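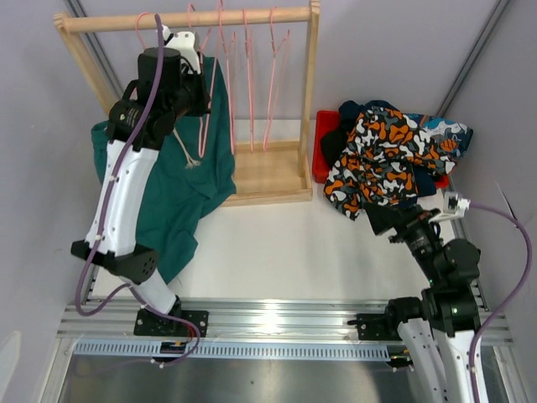
Rack cell, hanging task. Wooden rack, pink wire hangers, clothes in the red tray.

November, bench notes, started 9:40

The question from the last meeting was if we can tell Hosberg that the cell is able to do a basket of clothes alone. My answer for now is no, but the answer is less bad than in spring. I write here what I know, so that the next person at the bench does not need to ask me.

The task is the same as before. Take one piece from the tray, find the neck, put the hanger in, leave it on the rail. For a person it is a few seconds and he can talk on the phone at the same time. For the cell the median is now 52 seconds per piece when it goes well. I do not count here the attempts where the arm takes two pieces together, and these are still many.

What goes well: finding the rail and finding a free hanger. The new calibration from the Clirex routine helped with this, and I did not touch the offsets since then. Please do not touch them also. If you must, write the old values first.

What goes badly: everything with the neck opening. When a shirt lies in the pile, the camera sees a lot of print and folds and the program must guess which edge is the collar. With plain fabric it guesses better than with a busy print. The camouflage one is the worst of the set, I think because the blobs of color look like edges to it. A sleeve was chosen as the neck 29 times in the log of this month, and I believe most of them are this one garment. I have to check it by hand.

The wire hangers are a second problem. They are thin and they swing after each contact, so the position which was measured is old when the finger arrives. I tried a waiting time of 2 seconds before the second approach. It helps, but it makes the whole thing slower, and then the person from Hosberg will ask again about the speed.

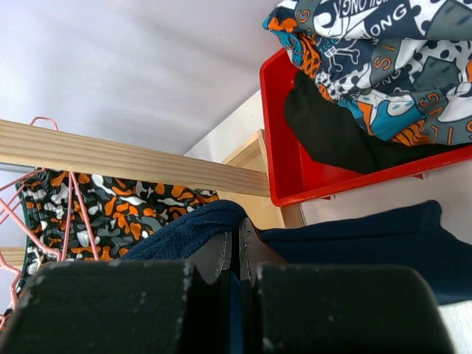

The wrist view is more useful for the last few centimeters than I expected. Between the fingers there is only a small gap to look through, so when fabric is bunched near them, the estimate of depth jumps. I would like to try the fixed view for the approach and the wrist view only for the closing. In the Nieto code this is one switch, but the switch also changes the logging, and I lost one morning before I understood it.

Total attempts in the log: over 1176, all garments together. It sounds like much, but a child learns this from maybe ten shirts.

About the bigger question, chores in a real house. I think sorting and carrying will come before hanging. In a laundry shop, where all pieces are of one kind, Bremulel could maybe use the cell already with one person who watches. In a home I would not promise it.

To do:
– check the sleeve errors against garment type
– waiting time 1 second instead of 2
– ask Clirex if stiffer hangers are allowed in the test
– copy the log before the disk is full again

15:20. Shorter waiting time is set in the config, not tested yet.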